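Sorting mahjong tiles: the Duda method

2/23/18

Young-sook Son has run the beginners' table at the Lallow games club for five years. She teaches one thing before any rules of play: how to sort. "A learner who cannot read the suits cannot follow a hand," she says. "So we start with the tiles face up and no scoring."

Her groups use small tiles with white faces and pale green backs. The first exercise is to pull out the red dragons, marked 中, and stand them together. Circles come next, set in a line. 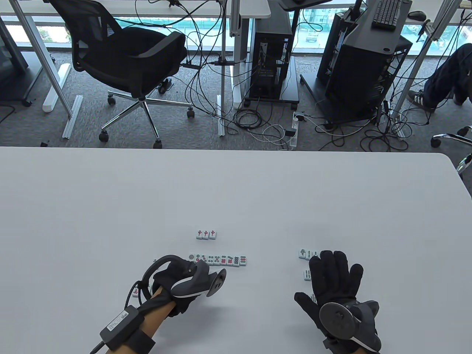 Bamboo takes longer, Son says, and the cause is the one of bamboo. "It is drawn as a bird. People put it with the flowers or leave it out. I tell them once, then I let them find it."

Ye-seo Ham, who wrote the club's course notes under the title Duda, prefers to begin with characters. "The numerals need repetition. I ask for 30 minutes on those alone, over two evenings." The notes run to 200 copies, printed by Walell, and a second edition is due in April.

The two differ on loose tiles. Son allows them to lie at any angle until the suit is complete. Ham wants each one squared up as it is placed - a turned character is easily misread, in her view, and the habit carries over into play.

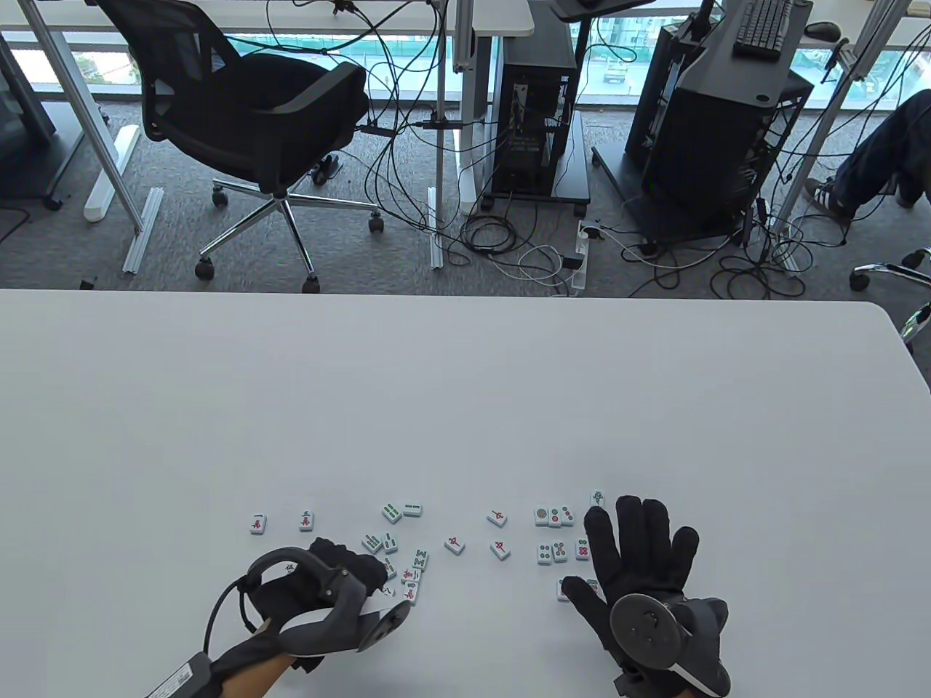 Should a beginner buy full-size tiles?

"Small ones are fine for sorting," Ham says. "The faces carry the same marks. For regular play I would go up a size, mainly for building the walls."

Son stores hers by suit in shallow trays, with the dragons and winds in a separate one.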